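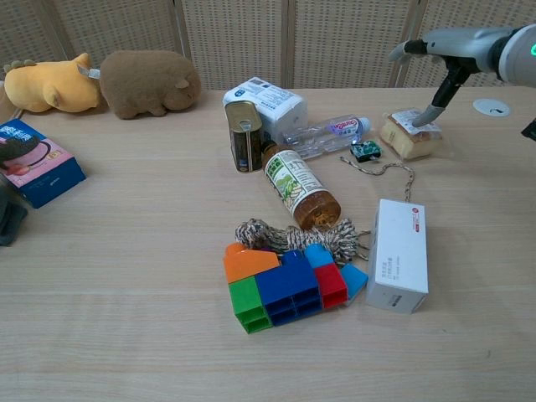

A robot arm at the practice table, with a piece of wrapped cake under its fingers.

How does a robot learn to pick things up?

Think back to when you were very small and learning to hold a spoon. You probably dropped it rather a lot! But you had plenty of meals to practise with, and bit by bit your hands got the idea. A robot needs practice as well, and the goes it learns from are called examples.

At the Bulstead workshop, Heike Hamann looks after the examples. Each one is a little recording of a single job, such as moving the toy car or lifting the bottle of tea. The recording keeps what the cameras saw and how the arm moved, both together, so that the computer can match one with the other later on.

You might wonder why there are cuddly toys on the table, and a rope, and building blocks, and a cake. Well, a cuddly toy squashes when you squeeze it and a metal can doesn't, and a rope - as anyone who has tied a shoelace knows - bends wherever it likes. A robot that had only ever met cans would be in a dreadful muddle with a rope!

Heike's team records 60 examples in a morning, and after every 5 they move everything to new places. Goes that end in a fumble are given a label saying so, and they are kept too.

Try it yourself: put on some thick gloves and pick up a sock, a spoon and a grape. Which one did you have to hold most gently?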